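How do you teach a robot to help in the kitchen?

When you were small, somebody showed you how to hold a spoon. Maybe they put their hand over your hand and moved it together with you. You did not read a book about spoons first. Robots can learn in a similar way, and in this article I will tell you how it is done.

My name is Naima Lahlou and I work with robots in Hanstead. Our robot is called Fetis. It has two black fingers and no thumb, so please do not ask it to tie your shoes.

Way one: take it by the hand

The first way is to hold the arm of the robot and move it yourself. The motors go soft, so the arm does not fight with you. You bring the fingers to the cup, you close them, you lift. The whole time the robot is writing down where each of its joints was. Afterwards it can repeat the same path alone.

This is good for simple jobs. But the arm is heavy, and after some time your shoulder is hurting. Also your own body is often standing in front of the camera, and then the robot has a very nice recording of your pullover.

Way two: drive it from a distance

The second way is called teleoperation. It is a long word. "Tele" means far away, and "operation" here means making a machine work. You sit at a table with a controller in your hand. When you move your hand to the left, the robot moves to the left. When you squeeze, its fingers close.

My colleague Kiyoshi Hirano is the best driver we have. He says the hardest thing is that he can't feel anything. If you pick up a grape, your skin tells you when to stop squeezing. Kiyoshi must watch with his eyes only, and he goes slowly. You can try this at home with thick winter gloves and a spoon. It is more difficult than you think!

What does the robot see?

Many robots have a small camera on the wrist, just behind the fingers. It travels with the hand, so it always looks at the thing the hand is near to. The picture is strange for us in the beginning. You see the tips of the two fingers, big and dark, at the bottom corners, and between them the place where they are going.

Kitchen things are a good school for a robot, and see-through plastic is one of the most difficult lessons. A clear bowl has shiny lines on its rim, and you can see the table through its wall. Where does the bowl stop and where does the air start? You know it because you have touched many bowls. The robot has to learn it from examples.

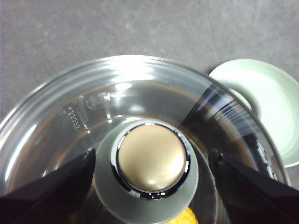

One example is not enough, and this surprises most children who visit us. Last October we showed Fetis one task 111 times. If you show it only once, the robot learns that one movement, and when you push the bowl a little to the side, it will reach for the old place. So we change something every time. The bowl stands more to the left, or the lamp is brighter, or there is another dish next to it.

Mistakes are useful too. When Kiyoshi misses and then corrects himself, we often keep the recording, and the robot can see how to come back after a bad start.

Try to be a robot

You need a friend, a scarf, a plastic bowl and a lemon.

Cover the eyes of your friend with the scarf.
Put the lemon in the bowl, on the table.
Guide your friend's hand to the lemon and back, five times, without talking.
Now let your friend do it alone.
Move the bowl a bit and let your friend try again.

What happened the last time? Change places and do it again, with the bowl in a different spot at every turn of the guiding.

Words to remember

Demonstration - when a person shows the robot how a job is done.
Teleoperation - moving a robot from a distance.
Gripper - the hand of a robot.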